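Camgate build log, December, 3:40 p.m.

Left arm on dishwasher work, right arm parked open. Grip force set to 32, hand close limit left at 888.

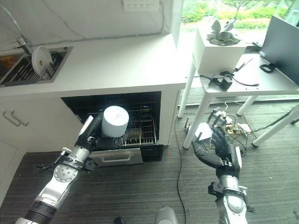 Left hand with the white cylinder over the wire rack.

Changed 2 things in the config: slower wrist approach, and a longer pause before release. Saved as Rirville 3. The old file stays on the shared drive.

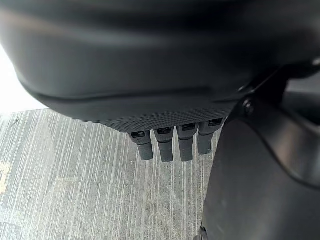 Still to do: check the finger zero positions against the Iseck sheet, retighten the wrist bracket bolts, order spare pads.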